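4.2 Collecting demonstrations by remote control

All demonstrations in the Brenel set were given in simulation. The operator holds a tracked hand controller, and the position of the hand is mapped to the position of the gripper with a fixed scale. The trigger closes the fingers. We tried a keyboard interface first, but the operators became tired quickly and the paths of the arm had many corners, so these early recordings are not part of the set.

The instruction is shown to the operator as one short sentence, for example "put the oyster shell in the white pot". The operator is free to choose the side from which the object is approached. We did not want to give a fixed order of movements, as the policy should learn from different ways of doing the same task. An episode is stopped by the operator with a button, or automatically after 3,000 control steps.

The counter scene is the most difficult of our kitchen scenes. The objects differ much in size, and the tall ones can hide the small ones from the outside cameras. For a long and curved object such as the shell, the operator must also decide where along its length to close the fingers. During the grasp most operators looked mainly at the close view and used the wide views only for moving the arm across the counter.
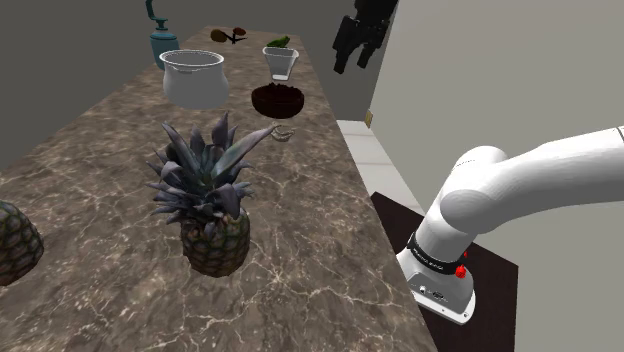
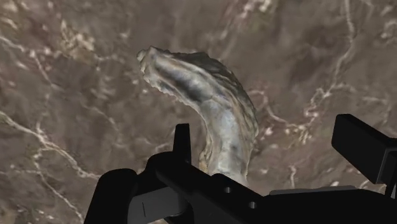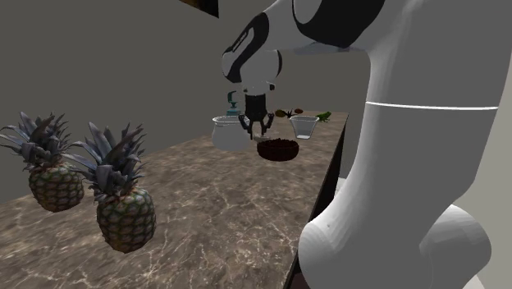 Figure 4. The simulated counter scene. The first and third pictures are wide views with the arm and the counter; the second is a close view of the gripper and the oyster shell.

In total we recorded 3,176 episodes. Each one was replayed from its saved commands and checked for success by a script, which tests if the target object is at rest inside the goal region. Episodes which failed this test were removed. We also removed episodes in which the arm pushed another object off the counter, even when the target was placed correctly. After both steps, 1,583 episodes remained. This is a large loss, and most of it comes from the first sessions of each operator. Two of the authors repeated the check by eye on a part of the removed episodes and found only few that should have been kept.

Long pauses are a second problem. Operators often stop above the object before they go down, and a policy trained on such data learns to wait there also. We therefore cut every period in which neither the hand nor the trigger moved. A short pause before the fingers close was left in the data, and Section 5.3 compares the policies trained with and without it. For this comparison we used a subset of 1,000 episodes, the same for both policies.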